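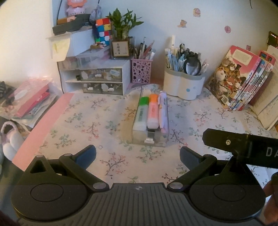 Skernar 云备份
网站与数据库异地备份服务

产品概述

Skernar 云备份由 Fadudton 开发和运营,面向自行管理服务器的网站站长、小型企业和外包运维团队。服务器端安装一个客户端程序,按设定的计划把网站文件和数据库上传到异地存储节点。恢复操作在网页控制台完成,也可以用命令行执行。

本服务与主机商无关。服务器放在哪家机房、用的是虚拟机还是独立服务器,都可以接入。共享虚拟主机只要提供 SSH 权限也能使用,仅有 FTP 权限的主机暂不支持。

主要功能

增量备份
首次备份为全量,之后只上传有变化的数据块。大文件中改动一小段,只传输改动所在的块。客户端可以限制上传带宽,按时段分别设置,例如白天限速、凌晨不限速。

数据库备份
支持 MySQL、MariaDB 和 PostgreSQL。InnoDB 表在备份时不锁表。MyISAM 表会短暂锁定,锁定时长取决于表的大小,建议安排在访问量低的时段。导出文件在本地压缩后上传,不在服务器上保留副本。

加密
数据在离开服务器之前用 AES-256 加密,密钥由用户在安装时生成并自行保管。Fadudton 不保存密钥,密钥丢失后备份无法恢复。安装程序会提示导出密钥文件,请存放在被备份服务器以外的地方。

单文件恢复
控制台可以按日期浏览备份中的目录,选中单个文件或文件夹下载,也可以直接写回原路径。写回时如目标位置已有同名文件,默认改名保留旧文件,可在设置中改为覆盖。数据库支持按单表恢复。

备份校验
系统定期抽取备份块进行校验,发现损坏时在下一次备份中重新上传对应的数据块,并发邮件通知。标准版和团队版可以手动发起完整校验。

通知
备份失败、超过设定时间没有成功备份、存储空间即将用完时发送通知。通知方式有邮件和 Webhook 两种。短信通知已停止提供,原有短信设置会自动转为邮件。

存储节点

目前有两个节点:Matlala 和 Zellby。新建备份计划时选择其中一个作为主节点,团队版可以同时写入两个节点。更换主节点需要重新做一次全量备份,旧节点上的数据在更换完成后继续保留,直到超过保留期限。

Matlala 节点在十月扩容,扩容期间恢复下载的速度可能低于平时,备份上传不受影响。

系统要求

操作系统:64 位 Linux,内核 3.10 或更高版本
内存:可用内存不少于 512 MB
磁盘:临时目录需能容纳最大的一个数据库导出文件(压缩后)
网络:出站 443 端口
面板:不依赖任何控制面板
Windows Server 客户端目前为测试版,只支持文件备份。

版本与价格

基础版
可接入服务器:1 台
存储空间:40 GB
保留期限:13 天
备份频率:每天一次
价格:每年 398 元

标准版
可接入服务器:3 台
存储空间:200 GB
保留期限:30 天
备份频率:最高每小时一次
价格:每年 1,411 元

团队版
可接入服务器:按合同约定
存储空间:1 TB 起
保留期限:自定义
备份频率:最高每 15 分钟一次
价格:请联系销售

以上价格已含税,可开具增值税电子普通发票,专用发票请在下单时备注。存储空间按压缩和去重之后的实际占用计算,上传和恢复产生的流量不另外收费。超出存储空间后,已有备份不会被删除,但新的备份会暂停,直到扩容或清理出空间。

安装步骤

1. 注册账号,在控制台点击“添加服务器”,复制页面上的安装命令。
2. 以 root 用户登录服务器并执行该命令。没有 root 权限时,可选择普通用户模式,此时只能备份该用户可读的文件。
3. 按提示生成密钥,导出并妥善保存。
4. 回到控制台,选择要备份的目录和数据库,设置计划时间。
5. 点击“立即执行”,完成首次全量备份。

首次备份所需时间由数据量和上行带宽决定。中途断网会自动续传,不需要重新开始。缓存目录和日志目录一般没有备份的必要,可以在排除规则中填写,支持通配符。

常见问题

备份会不会影响网站访问?
客户端默认以较低的 CPU 和磁盘优先级运行。配置较低的服务器可以进一步调低并发数,选项在“计划”页的高级设置里。

能否恢复到另一台服务器?
可以。在新服务器上安装客户端,导入原密钥,然后在控制台选择恢复目标。新服务器占用一个接入名额,旧服务器停用后名额释放。网站配置文件中如写有旧的 IP 地址或数据库密码,需要手动修改。

到期不续费,数据保留多久?
到期后停止新的备份,已有数据保留 13 天,期间可以正常下载。超过后清除,无法找回。

可以中途升级吗?
可以。按剩余时间折算差价,升级后立即生效,不需要重新备份。降级只能在续费时办理,降级前请确认占用空间不超过目标版本的上限。

是否可以代替主机商的快照?
两者用途不同。快照适合整机回滚,通常与服务器处在同一机房。Skernar 保存的是文件和数据库,不包含系统分区和引导信息。建议同时使用。

试用

新用户可免费试用基础版 13 天,不需要绑定支付方式。试用期间创建的备份在购买后继续有效。每个账号限试用一次。

技术支持

基础版提供工单支持,工作日 9:00 至 18:00 回复。标准版和团队版在恢复数据时可提交紧急工单,全天受理。提交工单时请附上客户端版本号和任务编号,两项都可以在“任务记录”页找到。请勿在工单中发送密钥文件。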